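Skastov Serviced Apartments
Housekeeping Operations and Staff Liaison Group
Minutes of the meeting held in March 2025, Mfinanga building, meeting room 2

Present: Emiko Kikuchi (Chair, operations), Rocío Aguirre (housekeeping staff representative), two floor supervisors, maintenance lead, payroll, representative of Driteck (supplier)
Apologies: Training coordinator
Minutes: Operations office

1. Minutes of the previous meeting

Agreed as a correct record, with one change. Item 4 should read "linen store" in place of "laundry".

2. Matters arising

2.1 The lift reservation between floors is now in the booking system. Supervisors reported that the reservation does not release itself when a robot job is cancelled. Maintenance to raise this with the lift contractor.

2.2 The revised cleaning chemicals list has been issued. Old copies are still on the inside of some store cupboard doors and should be taken down.

2.3 Labels for the charging bays are outstanding.

3. Bathroom reset work – progress

3.1 Driteck reported on the bathroom reset task. The task is limited to the vanity top: picking up small items, placing them in the set position and clearing anything marked as waste. Basin, mirror, toilet and shower cleaning remain manual and are not part of the current contract.

3.2 The log for the period holds 133 vanity jobs. Of these, 17 were stopped by the attendant. The Chair asked for the stops to be sorted by cause before the next meeting, as the present log has a single code for all of them.

3.3 Supervisors noted that flat items on marble tops are the slowest part of the job. The gripper has to come in at a low angle and the arm is sometimes withdrawn and sent in again. Driteck said that the approach speed over stone is set low on purpose and could be raised in steps. The group preferred to leave it as it is until the stop causes are known.

3.4 Curved counter fronts were discussed. The parking position in front of the vanity was taught on straight units and has to be corrected by hand in the older bathrooms. Driteck will supply a second parking position for the Mfinanga building.

3.5 Rocío Aguirre asked who decides what is a guest's property and what is left-over stock. It was confirmed that this decision stays with the room attendant in every case. In an occupied apartment the robot is not to be started on the vanity until the attendant has looked at it. The written procedure does not say so clearly and will be changed.

4. Staffing and duties

4.1 The Chair restated that no posts are to be removed under the present phase. The staff representative asked for this to be recorded, along with her view that the phase has no written end point. Noted.

4.2 Attendants working with a robot are at present allotted the same number of apartments as those working without one. Staff reported that this does not allow for moving the unit between floors, the start-up check or standing by during a job. Payroll has timesheets but these do not separate robot time from cleaning time. A separate line will be added to the timesheet.

4.3 Less bending and reaching over counters was reported as a benefit by attendants with back or shoulder complaints. Against this, several said that standing and watching is tiring in a different way, and that they would sooner carry on with the shower while the arm is working. Under the current rule the attendant must keep the robot in view and be able to stop it. Driteck would not support a change to the rule. The group agreed to keep it and to treat standing by as working time.

4.4 Grade. The staff side considers that starting, stopping and correcting the robot is a skilled duty and should be paid as one. The Chair does not have authority to settle this and will take it to the pay review. A written reply is to be given to the staff side whatever the outcome.

4.5 Training. The Nikeo course covers general safety and charging but has nothing on bathrooms. Supervisors have been filling the gap on shift. A short bathroom module is to be written in-house, with attendants involved in drafting it.

5. Working space and safety

5.1 With one person and one robot in a bathroom there is little room to pass. Staff asked that the attendant's standing place be fixed in the procedure, with a clear way out to the door.

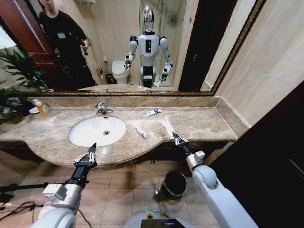 Fig. 1. Vanity work, right gripper at the counter beside the toothpaste tubes. The mirror shows the robot and a person in black clothing.

5.2 Trailing cables on bathroom floors were raised as a trip hazard. Cables are to be kept off the walking line or removed before work starts. This applies to supplier staff as well as our own.

5.3 Large mirrors. A supervisor asked whether reflections affect item detection. Driteck said that the mirror area is masked in software once a room has been set up, and that the mask must be redone if the unit is parked at a new position. To be tested together with the second parking position (3.4).

5.4 Plants and soap bottles at the ends of counters are to be treated as fixed items. The robot is not to move them.

6. Budget

6.1 Replacement fingertips and one spare battery have been charged to cost code 3014. Payroll pointed out that this code belongs to linen. To be moved before the quarter is closed.

7. Actions

Driteck – second parking position for curved counters; mirror mask test.
Driteck and supervisors – stop causes sorted, with new log codes.
Emiko Kikuchi – grade question to the pay review; written reply to staff side.
Rocío Aguirre – names of attendants for the training module.
Payroll – timesheet line; correction to cost code.
Maintenance – lift reservation fault; charging bay labels.
Operations office – procedure to be reissued with changes under 3.5, 5.1, 5.2 and 5.4.

8. Any other business

8.1 Attendants asked that guests be told in the welcome letter that a robot may be used in the apartment. Wording to be circulated for comment.

8.2 The next meeting will be held in the same room. Date to be confirmed by the operations office.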